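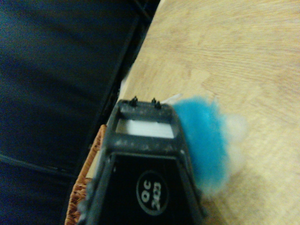

Younes Benjelloun wrote on 22nd August:

> The blue fluffy thing should go in with the soft toys, I think,
> but my youngest says it is a craft bit and belongs in the tin with
> the wool. Which is it? I have the Parville box open on the floor
> and would like to get the lid on before tea. Also, do the felt
> animals count as soft toys or as craft?
>
> Younes

Hello Younes, hello all,

Soft toys, please. Anything fluffy that a child would pick up and squeeze goes with the toys, even if it began as a craft bit. The wool tin is only for things that still need making into something. Felt animals are toys as well.

While I am writing, these are the rest of the sorting rules for the toy library, as a few people have asked. They are the same as the ones I sent in April apart from the part on baskets.

1. Empty the whole box on to a table before you start. It is much quicker than picking things out of the top, and the small bits always end up at the bottom.

2. Fluffy things need a tug all over. If a handful of fluff comes away, put it to one side for Mosutmont, where they have a mending evening. A few loose hairs are fine.

3. Animals with sewn-on ears, tails or noses: pull each one gently. The mice are the worst for this — the ears are only caught down with a few stitches. They go in a wicker basket with the other small animals. Don't put them in the deep boxes or we never see them again.
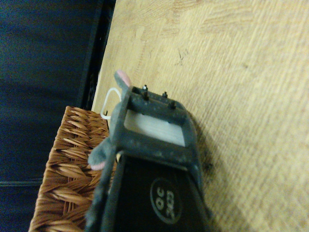
4. Baskets. Run your hand round the inside and snip any strand that sticks out. Please line them with a tea towel if you have a spare. Baskets are lent out whole, with whatever is in them, so write the contents on the card and tie it to the side. Keep to one basket per family.

5. Cables, chargers and batteries don't go in with the toys at all. Put them in an envelope and write on it which box they came out of.

6. Washing. Plush on a cool wash inside a pillowcase, then dried flat. Pom-poms are not washed, only shaken out of the window.

7. Lids on and labels facing out. The Parville boxes have the green labels and the Mosutmont ones are plain.

Younes, if yours is full leave the lid loose and I will bring another box when I come past. I still have the large one from Keltora, but it has a split down one corner and is only good for light things.

Does anyone have the spare roll of labels? It was in the cupboard at Parville when I last looked.

Thanks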